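Fumomden releases Rorkik 3, with planning for cluttered tables and wrapped goods

New version of the grasp planning software handles clear film, foil and small mixed parts, and can be set up from hand-held gripper recordings

January – Fumomden has released Rorkik 3, the third major version of its perception and grasp planning software for robot arms. The release is available now to all customers with a current licence. It replaces Rorkik 2, which will receive security fixes until the end of the year.

Rorkik takes camera input, works out where objects are and how they lie, and sends a planned movement to the arm's controller. It is used mainly in picking, packing and returns handling, where the same arm may have to deal with a boxed item, a soft packet and a handful of loose parts within a few minutes.

The main change in version 3 is the way the software treats packaging. Earlier versions looked for the outline of an object and planned a grasp across it. That worked well for boxes and rigid parts. It worked less well for bags, where the film often extends well past the contents, and for foil, where a reflection can look like an edge. Rorkik 3 estimates the package and the contents separately and chooses a grasp that takes both into account. If it cannot separate the two with enough confidence, it asks for a second view before it moves.

"Customers kept sending us recordings of clear bags," said Urho Niskanen, head of product at Fumomden. "The old planner would close on a corner of film and lift nothing. We could have added another rule for that, but we had plenty of rules already. We rewrote that part of the planner instead, and it took most of last year."

Recordings from hand-held grippers

Rorkik 3 also adds direct import of recordings made with hand-held gripper tools. An operator carries out the task by hand, using a gripper with jaws and a camera, and the software reads the approach path, the jaw opening and the point of contact from the recording. Two tools can be used at the same table, and the importer keeps their tracks apart.

Previously this kind of material had to be converted with a separate script, and the wide-angle picture had to be corrected before the perception module would accept it. Both steps are now part of the import. A full session can be checked in the new timeline view, where unusable stretches can be marked and left out.

The test set supplied with the release contains 223 recorded table layouts. They include toys, snack packets, zip bags, trays and small plastic parts, set out on plain and patterned surfaces. Patterned cloths were included on purpose, as printed shapes were a common source of false detections in version 2.

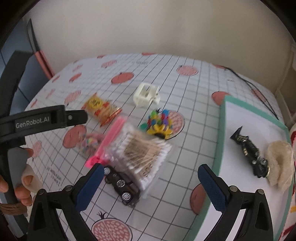 A table laid with packets, a zip bag, a toy car and small plastic parts on a pomegranate-print cloth, between the jaws of a hand-held gripper and a second device marked GenRobot.AI.

"A printed fruit is flat, and you would think that settles it," said Manju Pandey, who leads the perception team. "But in a single picture from close up, with blur at the sides, the software has to earn that answer. Version 3 compares several moments of the approach before it decides that something is an object. It costs a little time on the first pick and none after that."

Changes to planning and control

The motion planner has been updated to work with the new perception output. Users can now set a minimum distance to neighbouring objects, either for the whole work area or for a named zone such as a tray. Cables and fixed equipment can be marked once and are then treated as obstacles in every plan.

A new order-of-picking setting lets the planner clear loose items first where they block access to something larger. It can be switched off for lines where the picking order is fixed by the warehouse system.

Plans are now stored with the camera images they were based on. When a grasp is rejected or repeated, the operator can open the record and see which objects were found and which grasps were considered. Up to 100 records are kept on the controller by default, and older ones are moved to the site server if one is connected.

Early use at Biveck

Biveck, a contract packer of gifts and novelty goods, has used a pre-release version on one line at its Xolalpa site.

"We pack mixed sets, and the contents change all the time," said Radwa Belhaj, operations manager at Biveck. "What I notice most is the set-up. One of our packers goes through a new set by hand with the gripper in the morning and we check the plans after lunch. We still have trouble with very thin sachets lying on top of each other, and Fumomden knows about that."

Stacked thin items are listed as a known limit in the release notes. An update dealing with them is in development.

Availability

Rorkik 3 runs on the same controllers as version 2. Existing work cells can be upgraded in place, and saved zones and tool settings are carried over. Grasp rules written by users need to be checked after the upgrade, and the installer produces a list of those affected. Nearly all of the existing arm drivers are supported at release, and the exceptions are listed in the documentation.

Training for integrators will be offered online by Jarmo Rautiainen of the customer support team. Places can be booked through the customer portal.

Press contact: Raimo Saarinen, Communications, Fumomden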